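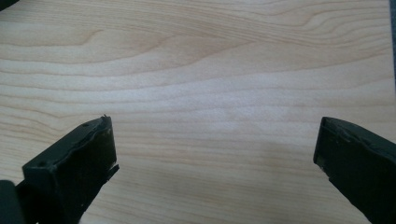 The two fingers of the hand-held gripper, open over a pale wooden surface.

Soka Robotics Laboratory
June 10, 2019

1/ The Laboratory has completed the first stage of its work with Pisden on teaching by hand. In this method a person carries the gripper through a task, and the recorded motion is used to train the robot arm.

2/ Recording began in May at the Brutcombe site. To date, 3,049 demonstrations have been collected. Of these, 1,100 were made by hand and the remainder by remote control.

3/ Each operator completes 30 practice runs before any recording is kept. Every demonstration starts with the fingers fully open and nothing between them.

4/ Fingertips are inspected at the start of each session. Scuffs and chipped edges are noted in the log — a worn tip may remain in service if its grip is still even.

5/ Remote control remains in use for tasks where the arm must reach over a barrier. Operators report that it is slower to learn, and sessions are limited to five tasks.

6/ The Pongsiri team will review the recordings next. Sites wishing to lend a workbench or propose a task should write to the Laboratory through the usual contact page. Proposals should state the size of the work surface and the objects to be handled.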